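Mar 30, 2020

So the robots have been with us long enough now that I've stopped saying good morning to them. I promised a couple of you a proper update on work, and since I'm stuck on the couch with a bad ankle, you're getting the long version.

Quick catch-up if you're new: I clean guest suites at Ornach, 34 of them, and I've done it for longer than I planned to. Last fall the owners signed up with a company called Stovley to bring in robot arms for the bathrooms. Only the bathrooms! The beds are still all ours, lucky us.

When they told us, Annatjie Shezi (she trained me, she trained everybody) asked straight out how many of us they were planning to let go. The manager said none, and then said "at this time," and you could feel the whole break room hear those three words. I went home that night and updated my resume. It's still in a folder on my desktop and I haven't deleted it.

What's changed so far is mostly the order of my day. I used to take a room from the door to the window and back, one room at a time, my own way, with my radio on. Now the arm takes the sink while I strip the bed, and I go in after and do the mirror, the tub, the toilet, and whatever the sink still needs. It's less leaning over, and my lower back likes that part a lot. It's also more waiting, and I'm a terrible waiter. I catch myself standing in the doorway with an armful of towels, watching it work a cloth the way you'd watch somebody else parallel park.

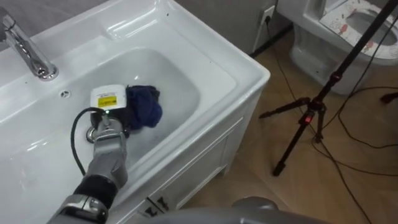

Sink duty, with the navy cloth.

The cloths are their own story. We used to grab whatever was on the cart. Now there's a chart, and the dark ones are for sinks only, and if the wrong color goes in the wrong bin Ruairí Flanagan comes and finds you. He was on the floor with us until January and now he's "automation lead," with a dollar more an hour and a tablet. I like Ruairí. I liked him better when he complained about the tablet people along with us, but I'd have taken the dollar too.

The thing I didn't expect is how much I'd have to explain. Stovley wants us to write notes on every room, and some of it is stuff I've never put into words. How do you know a faucet is done? I don't know, I look at it sideways. You run your thumb along the back where the soap collects. I wrote "look at it sideways" in my notes and got a very polite email asking me to expand on that. I expanded. It took me 40 minutes, on the clock thankfully, and I came out of it feeling like I knew more than I'd given myself credit for.

Then there's the other side of it. They have our room times on a screen in the supply hall now, and mine were slower the first 2 weeks. Of course they were, I was stepping over cords and learning a new routine! The screen doesn't have a spot for that. Annatjie raised it at the staff meeting and they took the names off, so it's only room numbers now. We all know who has which rooms, but it's something.

My cousin works over at Ternalcombe, where they brought in floor machines a while back, and she says the jobs stayed but the hours got shaved, a little here and a little there, until people left by themselves. That's what I'm watching for. I've started writing down my hours in the back of my planner. So far they haven't budged.

Anyway, April is when they decide whether to keep going with the arms or send them back, and we've been asked to fill out a survey. I'm going to say keep them for the sinks, pay everybody who writes notes what they pay Ruairí, and let me have my radio back (it interferes with nothing, I asked). If you've been through something like this at your job, leave me a comment, I'd love to hear how the second year went.

Next post will be the rhubarb one, I know, I know.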